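**Red and white team top: can it go in a warm wash without the white trim turning pink?**

Posted by *couchfolder510*

My kid's team top is coral-red with white trim and big black lettering outlined in white. There's another red piece with white trim from the same bag. I do my sorting on the sofa, so they're lying there now.

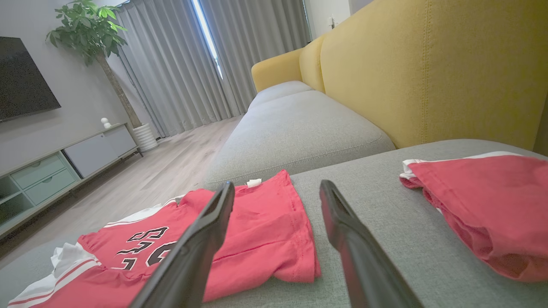 The red top and the other red piece on the gray sofa.

The team sheet says warm wash with a Stisora color sheet and the white "stays bright." I have my doubts. I bought the sheets in December and couldn't see what they did that cold water didn't. Does anyone know better?

**Zorica Softić**

I'd skip the warm wash. Red dye is the one I trust least, whatever the box promises. Wash both red pieces by themselves, cold, inside out, and take them out as soon as the machine stops. Sitting in a damp heap is what gets white trim in my experience – more than the wash does.

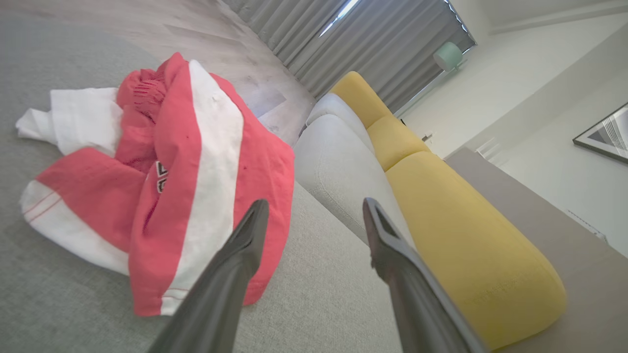

Before any of that, press a damp white cloth on an inside seam for a minute. If it picks up red, keep washing the set alone until it stops. The color sheet may catch a little loose dye. I wouldn't bet a white stripe on it.

**laxdal_dad**

just use vinegar, works every time

**Woltthorpe2**

"Every time" is a big claim. I tried vinegar on 2 red tops and one still bled. It won't set most modern dyes, so don't count on it.

Where I part ways with Zorica is folding. People say to fold the white over the red to keep it clean, and I can't see the point if the top is dry.
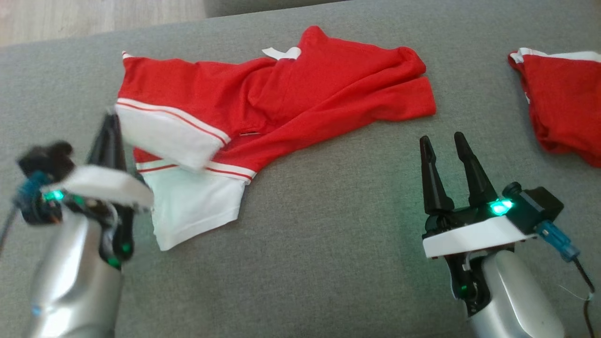
Lay it face down, smooth the lettering flat first, bring the sleeves in and fold up from the hem. Keep the iron off the print. I also wouldn't store it until the seams feel dry, as they stay damp longest. 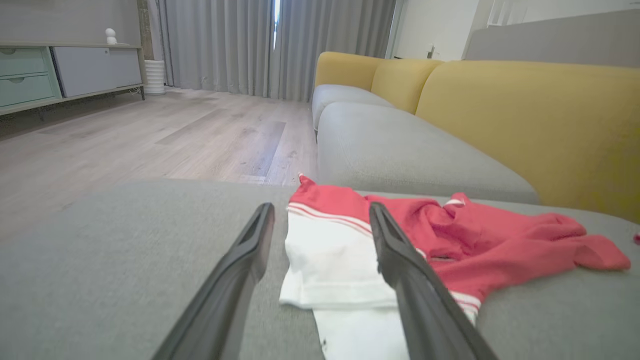

Can I use bleach on the white parts if they do turn pink?

Chlorine bleach will likely spoil the red next to it, so rewash cold with a color-safe oxygen bleach if the tag allows it, and keep it out of the dryer until the pink is gone.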